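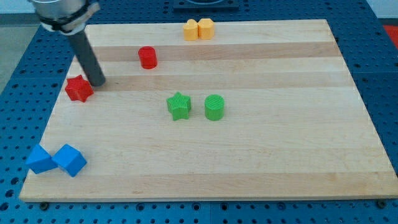 Toy library gets its own front door in July

If you've ever tried to return a marble run to the Dobson toy library, you know the drill: park behind the Prondano bakery, go down the side steps, duck under the pipe, and hope the person ahead of you isn't checking in a train set. Well, that's all over soon! Ludix is moving up to street level in July, into the old Bristico shoe store on the corner, and I got to poke my head in last week while the painters were at lunch.

It's so much brighter. I know that's a boring thing to get excited about, but the basement had one window, and it looked out at the bakery's trash cans. The new place has big glass along two sides and a floor you could crawl around on without ruining your pants. The old shoe racks are staying put and will hold the puzzles (the low ones, anyway, where small kids can reach). The bench where we all got our feet measured for school shoes is staying too, and I'm told it'll be the waiting spot on busy afternoons.

Ludix has 153 member families right now and 1,403 toys and games on the books. That includes everything from rattles to a chess set with pieces as tall as my knee, which my nephew borrowed last summer and left out in the rain. We paid the fine. It dried fine too, thanks for asking.

Membership stays at the same price, and you can still take home four items at a time. What changes is how long you can keep them. Puzzles and board games go from two weeks to three, which I've been grumbling for ever since we had to hand back a huge jigsaw of a harbor with all of the sky left to do. Ride-on toys stay at two weeks, and there's a waiting list for the pedal tractor, so don't get your hopes up there.

The move left Ludix $2,000 short on shelving, and a jar went up on the counter at Prondano in the spring. It's been doing pretty well from what I hear, helped along by the cinnamon rolls, with part of the price of each one going in. I've done my share for the cause. The jar will stay out until the doors open, and you can also give when you renew.

A couple of things to know if you've got stuff out on loan. The basement closes for the last week of June, and nothing will come due while it's shut, so please don't leave toys on the side steps. Somebody did that with a dollhouse over the winter break and the roof was never the same. Missing pieces can go in an envelope through the bakery's mail slot with your member number on it. Yes, even that one domino you found under the couch.

Opening day starts at 10 in the morning, with a swap table out on the sidewalk for toys you own and don't want anymore. Bring things that are clean and have all their parts. Stuffed animals can't go on the table this time, which caused a bit of a fuss at my house. Parking on the corner is metered, but the lot behind the bakery is still free, and it's a short walk around the block with a stroller.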